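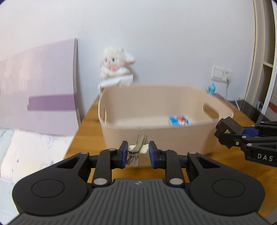 ## Sorting and packing at Farkbridge: questions from staff

Updated 21 August 2024

**What is changing?**

Two robot cells will take over part of the small-items sorting at the Farkbridge site. They pick up light goods such as hair clips, toys and small packets and place them in baskets or bins. Skosero is supplying the cells. Leung remains the employer for everyone on the packing floor.

**Am I going to lose my job?**

No permanent position at Farkbridge ends because of the cells. Two agency contracts that run out in January will not be renewed. Those workers have been told in person and can apply for the open jobs at Stenurberg.

**What is the hand gripper training?**

The cells learn from people. An operator holds a gripper, picks up an item with it and puts it where it belongs, and the movements are recorded. Training is paid at your normal rate and counts as shift time. You can do up to 3 hours in a shift, with a break after each hour.

**Do I have to do it?**

No. Sign up with your shift lead if you want to. If you stop partway through, you go back to your usual station the next day.

**Why do the same thing over and over?**

One pass is not enough. For a new item type we ask for 80 passes, split among several operators. Soft or fuzzy parts, like a bow on a clip, may need more. Pick the item up the way you normally would and don't slow down for the recording.

**What if I drop something?**

Mark the pass as failed and start the next one. Drops are not held against you.

**Are my recordings used to measure my speed?**

No. Files are stored under a session number, and supervisors do not have access to them. Your pick rate is still taken from the scanner, as before.

**Will my target go up?**

The target stays at 900 items per shift until the cells have run for 4 months. After that it will be reviewed with the staff representatives. Time spent in training is taken off your target.

**My wrist hurts after using the gripper. What should I do?**

Stop and tell your shift lead the same day. You can switch hands or be moved off training. Report it even if the pain goes away overnight.

**Who fixes a cell when it stops?**

Skosero does repairs. Floor staff who finish the two-day course may clear a jam and restart the cell. Please don't reach past the guard without the course, even for one item.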